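Does vinegar in the rinse really soften towels?
Asked by Corinne Okafor

My sister swears by half a cup of white vinegar. I've tried it on nine loads since May and my towels still feel like cardboard. Am I missing a step, or is this just something people repeat?

Mortimer Benavides
Works great for me. Use more.

Soledad Thibodeaux
I wouldn't use more. Vinegar can help if you have detergent buildup, but most people never check whether they do. Run one hot load with no soap at all. If you see suds, cut your detergent in half before buying anything.
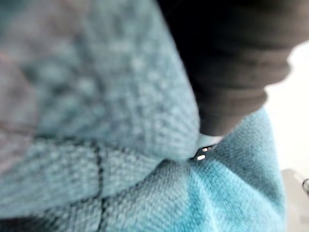
I'd also pull them out of the dryer a bit early and shake them hard. As for those wool balls, I paid for a set and couldn't tell the difference.

Arlo Calloway
What Soledad said, though I have my doubts about the suds test too. My front loader foams no matter what. Do you have hard water?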